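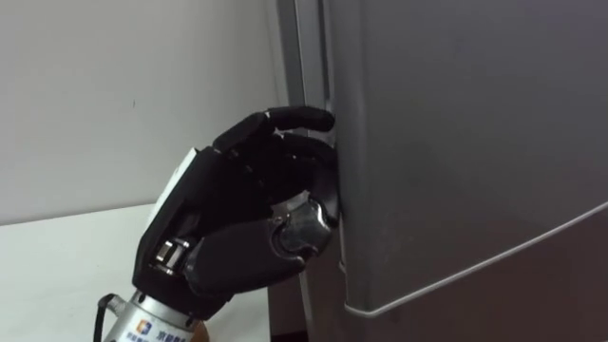 So I've had the Divden two-door for 8 months now and people keep asking me if it's worth the $695, and my answer keeps changing depending on how full it is. Today it's half empty, so I love it!

I bought it to replace a noisy old Wavari that came with the apartment and hummed all night long. The Divden is gray, tall, smooth on the outside, and so quiet that I unplugged and replugged it the first evening just to hear it start up. It clicks, it purrs a little, and then you forget it. The manual says it uses 290 kWh a year, and my power bill did go down a bit, though I also stopped leaving the porch light on, so who knows.

Let's talk about opening it. I go for the edge of the door every time, and the upper one has a pretty firm seal. If you close it and then remember the butter, you have to give it a second before it will let go again. My old one popped open if you looked at it wrong (I lost a whole carton of ice cream that way), so I'll take firm. 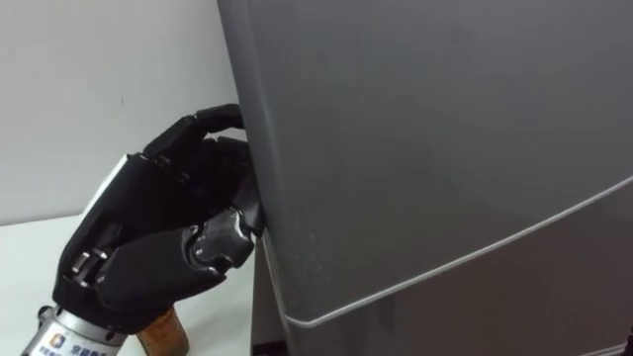

The edge of the upper door, where all the fingerprints end up.

And yes, fingerprints. The finish has a slight shine to it and I wipe it down more often than I'd like. A damp cloth and a dry one after that works fine. I tried a Feseo stainless spray and it left streaks, so skip that.

Inside you get 5 shelves counting the ones in the doors. Three of them move, and the crisper slides out all the way - hooray - so you can wash it in the sink. The light is bright enough for a midnight sandwich. What I don't love is the egg tray, which is shallow and rattles when the door swings. Mine lives in a drawer now.

The top is handy too, if you can reach it. I'm not tall and I need to stretch, so I only put things up there that I don't use daily.

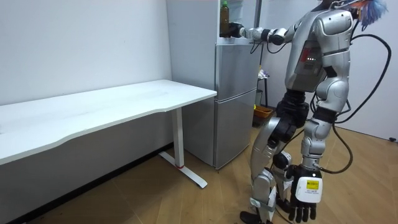 One reader wrote to say that hers ran too cold for the first month, with lettuce freezing against the back wall, until she turned the dial down two notches and moved the greens forward. Same thing happened to me with cucumbers, so try that before you call for service. I'm at the second-lowest setting and the milk is still nice and cold.

I got mine through Mykhailiuk, delivery included, and they took the old one away.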